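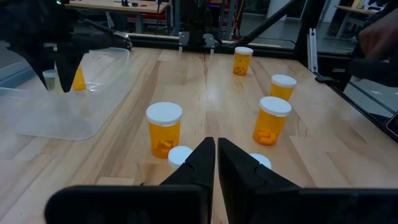 Figure 2. Amber bottles with white caps on the sorting table. Two further caps lie on the wood and a low clear bin stands to the left.

3.2 Containers and contents

The household medicines study at Narkville used everyday packaging throughout. Bottles were of the amber dispensing type, bought plain from a supplier in Gredstead, and no labels were added. Participants in the June pilot had told us that printed labels drew their attention away from the contents, and Serrano argued for leaving them off in the main study as well.

Contents were chosen so that they could be told apart through tinted plastic. Orange capsule shapes were used in the standard bottles. They can be seen low down in several of those in Figure 2, while one bottle further back looks mostly empty. Fill level was left to vary between bottles – Arruda's earlier work at Sokau had used equal fills, and her participants soon stopped looking inside.

Caps were kept as separate items in the tidying task. A cap left on the table at the end of a session was scored as untidied, even where every bottle had been put away. The full set of sessions came to 76, each lasting no more than 300 seconds.

Larger amber containers were also set out on the same kind of light wooden surface, among them one holding yellow sticks and one with a few small orange pieces at the bottom. Clear containers of pale liquid stood further back. 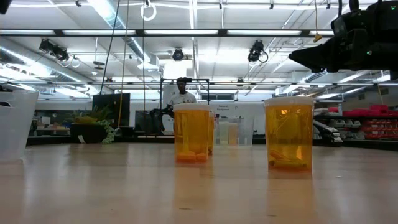
3.3 Scoring

Each session was scored by two raters working separately. Where they disagreed, the lower score was kept.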